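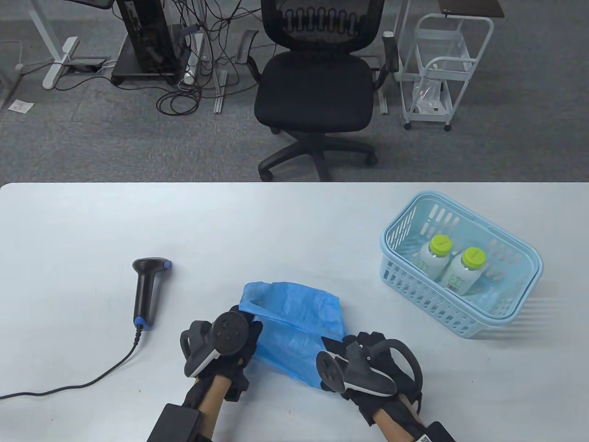
Ilse Ruppert told me I was folding my bags all wrong. Flatten first, she wrote after my last column, push the air out toward the open end, and only then think about corners. So I spent an entire evening at the table with a heap of crumpled plastic bags, and readers, I had a ball!

I've got 94 of them (yes, I counted, it was that kind of evening). The thin, see-through blue ones are the worst - they wrinkle if you so much as look at them, and they slide all over a smooth white tabletop. The thicker ones from the market in Gemport behave much better.

My best time for a bag is 35 seconds, folded into a fat little triangle. Duyên Tăng rolls hers and swears by it, but mine spring open in the drawer. Anything torn goes straight in the trash now.

And a slotted plastic basket is great for keeping bottles upright while you work, so you're not chasing them with your elbow. Mine came from Barasa and has lived on the table ever since - I did mean to put it back under the sink.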